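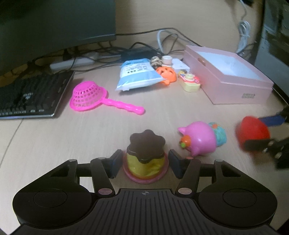
Slide 1. Two hand-held grippers at the demonstration desk, toy pudding between the pads of the nearer one.

Speaker notes: From packing bench to demonstration desk
Danai Christodoulou, Sikuvari
August 22, 2021

Slide 1 (leave up during introductions)

Name, role, site. I work on process engineering at Sikuvari, and the site I am describing is the Oltine returns hall, where mixed consumer goods come back in cartons and have to be identified, checked and put into the right tote. Toys are the largest category.

Say early that I am reporting on jobs. The control side was covered by Michalis Sfakianakis in the previous session and I will refer back to him for anything on the model.

Point at the pudding. Tapered body on a wider base, lobed top. The pads flank it. A person with a free hand would pick this up without looking. With the tool, the operator has to decide where the pads go and at what angle, and that decision is what we record.

Slide 2. The work before

Bench work in the returns hall, one person per bench. Carton in on the left, totes on the right. The operator opened, looked, decided, placed. Four actions, of which the rate target measured one, the placing.

Grade: handler. Training was half a shift. No written description of how to grip anything. The knowledge of which items roll, tip, squash or catch was held by the people at the benches and was passed on by standing next to someone.

Read out the old job description if there is time. It is two lines long.

Slide 3. The work now

Two fixed arms take the cartons with known contents. People take the unknown cartons and the arm's refusals. A third activity did not exist before, and it takes place at the desk: operators carry out pick-and-place tasks with hand-held grippers, and the recordings are used to extend what the arms will attempt.

Sessions at the desk are 75 minutes, then a change of task. The limit was set after the trial. Operators had asked for less and the project plan had assumed more.

Internally the desk programme is called Ciduvari. Use the name once and then say "the desk".

Slide 4. What a demonstration consists of

Go through this slowly, the audience will mostly be planners and HR.

One demonstration is one item or one small set of items, moved from a starting position to a finishing position with the tool. The operator is asked to move at a steady pace and to keep the fingers clear of neighbouring objects unless the task calls for contact. Items are laid out in mixed company: other toys, packaging, ordinary desk clutter. A cleared surface gives clean recordings and poor results in the hall.

If somebody asks about the slide 1 clutter, go back to it. Scoop face down, pig-like toy on its side, soft package, open box, keyboard. Objects in that sort of arrangement are what the arms meet inside a carton.

In the reporting period we recorded 581 demonstrations and accepted 443. The commonest grounds for rejection were a dropped item, a hand entering the working area, and the operator changing their mind in mid-movement. The third group is under dispute. See slide 7.

Slide 5. Physical load

Bench work: reaching, lifting cartons, standing. Complaints were shoulder and lower back.

Desk work: grip effort and a held wrist. Lifting is gone, standing is optional. Complaints are now forearm and thumb. The total number of complaints is lower but I am not putting a percentage on the slide, as the group is small and two people moved site during the period.

Measures taken:
Height-adjustable desk.
Alternate hands where the task permits.
Tool weight checked after any modification. One revision went out heavier than the drawing and was in use before it was noticed.
No desk session straight after a bench session on heavy cartons.

The last rule is the one supervisors break.

Slide 6. Pace and measurement

At the bench the rate was visible to everyone on a board. The board is still there for the benches. For the desk we removed it after the first month. Operators had been choosing easy items to keep their numbers up, and the recordings filled with boxes and little else. Rounded and lopsided objects were being left until the end of the session.

Item selection is now done by the shift lead from a list. This fixed the distribution. It also took away a choice the operators had enjoyed having, and they said so at review. We have returned part of it: the operator may pick the order within a list.

Demonstrations are not attributed to named individuals in reports above shift lead level. The operator number is stored with the recording for calibration of the tool. The works agreement covers access to it. Do not paraphrase the agreement, hand out the sheet.

Slide 7. Skill and grading

Main slide. Allow the most time.

The claim made at the start of the project was that desk work was the same work with a different tool. On that basis it stayed at handler grade. The operators disagreed and I now agree with them. Three pieces of evidence.

First, new starters with no bench experience had a lower acceptance rate than bench staff with the same hours on the tool. They gripped items in the middle every time. Bench staff gripped low on anything with a heavy base and turned the wrist before closing on anything round.

Second, rejected demonstrations of the "changed their mind" type were looked at again by Alvarado, the contractor who handles the review. A good share were corrections: the operator saw the item begin to tip, backed off and went in at another angle. Our rules marked these as errors. Michalis's team now wants them kept, under a separate label. The figure of 443 on slide 4 was calculated under the old rules and I have not restated it.

Third, the refusals. When an arm refuses an item, somebody decides whether it is a fault in the arm, a fault in the item or a gap in the recordings. That decision is being made by handlers, correctly in most cases, without it appearing in any job description.

Current position: a new grade has been drafted between handler and technician. It is with the pay group. Effective date proposed is November. I have no authority to confirm it, and if pressed I should say exactly that.

Slide 8. What operators said

Paraphrase only, from the review meetings.

The desk is quieter and people can talk. Bench staff miss being able to see how much has been done by the end of a shift. Several asked what happens to the desk when the arms can manage the whole list. One asked to see an arm run a task she had demonstrated; we arranged it, and it should have been offered to all of them from the beginning. It is now part of induction.

On the question about the end of the desk: the list gets longer every season as the product range changes, and I expect the desk to remain in use. I can't give a staffing figure beyond the current plan. Do not improvise one.

Slide 9. Mistakes we made

Grade left until last.
Rate board carried over without thought.
Tool revision issued with no weight check.
Shift leads trained on the software a week after the operators, so for that week they were supervising something they had not used.

Slide 10. Open items

Handedness. The task lists were written by right-handed people. Left-handed operators get awkward starting positions on a number of them.

Two-tool tasks. With a gripper in each hand the operator has nothing free to steady an item. Fatigue appears sooner. We have no separate time limit for these yet and are applying the ordinary one, which is probably too long.

Glossy items. Operators report that they judge the grip by sound and by feel through the handle more than by eye. None of that is written down anywhere.

Questions

Likely: cost per demonstration. Refer to the paper.
Likely: redundancies. None at Oltine in the period. Agency hours were reduced, and say this without waiting to be asked.
Likely: whether the recordings include faces or voices. Sound is off. Framing is checked at set-up, and any recording with a face in it is deleted at review.

Go back to slide 1 while people come forward. The demonstration tool is in the grey case under the lectern; let them try closing it on the water bottle.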